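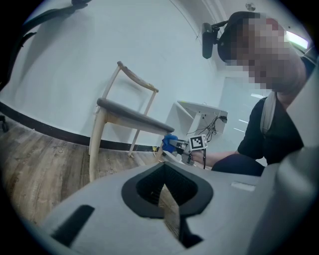 You are judging a whole method by one bad demo, Napaporn Thongdee wrote under my last post, and teaching by hand is the first thing in this field that a normal person could walk in and do. She also said that I should try it before I complain about it again.

So I tried it. I spent most of two weeks in March with a gripper in my hand and a camera strapped to my head, and I'm going to complain about it again, but I hope with more to go on.

First, what she is right about. If you have ever used a joystick or a set of leader arms to drive a robot from across the room, you know how slow it is. I did four days of that last year at Ollgate and by the end I had a headache and a very small pile of usable recordings. Everything takes three tries. You can't feel when the fingers touch the thing. You over-reach, back off, over-reach again, and all of that goes into the data, so the robot learns to dither the way you dithered. I once watched a policy trained on my own sessions stop in mid-air over a cup and wobble, and I knew exactly whose wobble it was.

With the hand-held grippers, that part mostly goes away. You hold the tool the robot will have at the end of its arm, you squeeze, it closes, and you do the job. There's a camera on the tool, and for our setup another one on your head. Picking something up off the floor beside a chair and putting it on the seat took me a few seconds once I'd got the hang of it. By remote control the same job was closer to a minute, and I was considered one of the better drivers.

So yes, Napaporn, it's quicker, and I'd rather do it than the other thing. Where I part ways with you is the bit about a normal person walking in.

Visitación Montoya ran the sessions at Talside and she let me see the whole log, including the parts that usually get left out of a talk. We recorded 669 takes of the floor-and-chair job. After the cleanup, 228 were dropped. That's a third of the work gone before any training starts, and the people doing it weren't careless. Some takes were lost when the tool's position tracking slipped. Some had a hand over the lens. A good number were thrown out for what the log calls "human shortcut," which I'd like to talk about at some length, as I was responsible for plenty of them.

A human shortcut is when you do something the robot can't. You've got a gripper in your hand, but you've also got a wrist, an elbow, a shoulder and a spine that leans. The chair is in the way, so you twist a little and go around the leg. It feels like nothing. Then someone replays the path for the arm it's meant for and the arm would have to pass through its own base. Or you nudge the chair with your knee to get it where you want it. I did this so many times that Visitación made me sit down to record. Sitting helped with the knee. It did nothing for the leaning.

You can learn not to do this. I did learn, sort of, by the second week. But look at what I was learning: to move like a robot arm, with a robot arm's reach and a robot arm's bad elbow, so that the robot arm could learn to move like me. I kept asking people what was being passed on at that point. The answers I got were polite.

The other thing is speed. When you do a job by hand you go at hand speed, and you drop into little habits you don't know you have. I always come in from the right. I always pause just before I close the fingers. Two other people were recording with me, and after a few days you could tell from the wrist camera alone which of us it was. I asked whether that was bad, and was told variety is good. Then I asked whether a new person, recorded for a single day, would make the thing better or worse, and was told it depends. I believe that answer, but I'd like to see it on the slide next to the bit about anyone being able to do it.

What about results? After all the dropping we had 441 takes left. The trained arm could do the job in the room where we recorded it, with that chair, under those lights, often enough that you'd clap. I did clap, the first time! Then we turned the chair to face the other way and it went badly. It reached for where the seat would have been. It did this with great confidence, which I found harder to watch than the old wobble.

Visitación's view is that 441 is nothing, and that the picture changes at 2,000 and changes again after that. She may be right. She's been right before when I wasn't. But I've noticed the number that fixes everything is always a few times bigger than the number we have. At Ollgate it was 200. We got to 200 and it had moved.

I should be fair about the Drunanley people, who shared their recordings of a similar job with us. Mixing theirs in did help with the turned chair. It also made our own original case a bit worse, and I haven't had a good explanation of that from anybody, including the person who ran the mix. My guess is that their operators hold the tool lower. It's only a guess. I haven't tested it and don't have the time to.

A few practical notes, for anyone who is about to start on this and doesn't care about my doubts:

Adjust the head strap before you start and then leave it alone. If it shifts halfway through the morning, the first half and the second half won't match, and you'll find out much later.

Keep the markers on the tools clean and flat. A lifted corner cost us most of an afternoon.

Watch the cable. I must have lost a dozen takes to a cable catching on something, and each time the tool gave a little jerk that I would have sworn I didn't feel.

Don't record when you're tired. I know everyone says that. The takes I made after four in the afternoon were dropped far more often than the morning ones, and I had thought I was doing fine.

Write down failures while they're fresh. We had a button for marking a bad take and I was too proud to press it. If I had, the cleanup would have been half as long.

And move the furniture. Move it more than seems sensible. We moved ours a hand's width at a time and called that variety.

There's a piece of software called Tamiru that some of you have asked me about, which is supposed to flag the human shortcuts while you record, so that you get a beep when your elbow does something the arm can't. We had it on for two days. It beeped at me for real mistakes, and it also beeped when I hadn't moved. By the second day I'd stopped listening to it. I'm told the newer version is calmer. I'd use it again if someone else set it up.

My problem with all this isn't that it doesn't work. It works some of the time, in the place where you did it, and it gets there faster than driving a robot with a stick. If that were the claim I'd sign it. The claim I keep hearing is that we've solved the hard part, that showing is now as easy as doing and the rest is a matter of hiring enough hands. I've been one of the hands. It took me a week to get to where my recordings were mostly kept, and I came in knowing more than most about what the machine at the other end can do. Someone off the street would take longer, or they'd be faster and their data would be worse, and I'm not sure anyone would notice until the arm reached for a seat that wasn't there.

Napaporn, you also asked what would change my mind. Take the chair job to a room none of us has recorded in. Use a different chair, and have someone who didn't train the thing put it wherever they like. Run it fifty times and post all fifty, with no music. If it gets through forty I'll write the post you want me to write, and I'll leave this one up underneath it.

Visitación says she can get us a room in the other building at Talside next month, if the arm is free. I've said I'll carry the chairs.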